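Troltdale Well Water Testing Project
Progress report to the Wendier Fund, second period

Summary

Sampling is on schedule. Lab work fell behind in January and has since caught up. Spending is within budget except for courier costs, which are explained further down. We are asking for one change to the plan, an extra round of sampling on the east side of the valley.

Sampling

We set out to test 154 private wells over the life of the grant. At the close of this period 41 households had sent in a first set of bottles, all from the Troltdale side of the river. Kits go out by mail with two bottles, a return label and a one-page instruction sheet. The first version of the sheet told people to run the tap before filling but did not say for how long. We rewrote it to say five minutes and reprinted it in English and Spanish.

Three sets had to be thrown out. Two arrived without a collection time on the label, and one bottle had leaked in transit. All of these households have been sent new kits.

Results so far

Nitrate was above the drinking water limit in 21 of the wells. Most of these are shallow wells on the low ground south of Bako Road, where the soil is sandy and the fields come close to the houses. We had expected some high readings there, but fewer. The deeper wells up the hill have come back low. Arsenic results are not complete and will be in the next report.

Each household gets its own result by letter, with a phone number to call. Households over the limit are called first and told not to use the water for infant formula, and that boiling does not remove nitrate.

Budget

Courier costs ran over because the Trinditz depot stopped taking afternoon drop-offs, and samples that missed the morning pickup had to go by a separate service. We have moved our cutoff to 9:30 a.m. and expect the line to come back down. Printing was under budget. Staff time was as planned.

Lab

The January backlog came from a delayed order of nitrate reagent. We now keep a second box in stock. Duplicate samples are run with every batch, and the pairs have agreed closely. 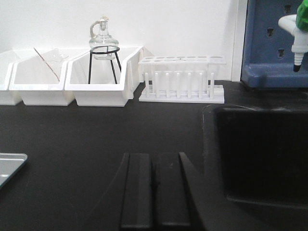 Lab counter and glassware. 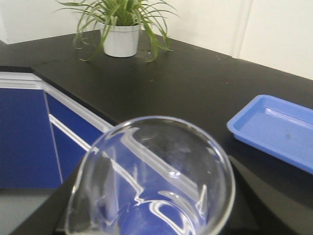

Comments received on the draft

Yatziri Nava wrote that the east side round should wait until after the spring rain, when nitrate in shallow wells is likely to be at its highest, and asked that we go back to a few of the Bako Road wells at the same time so the two areas can be compared. We agree and have changed the request to match. She also asked for the letters to give the well depth next to the result, where the owner knows it.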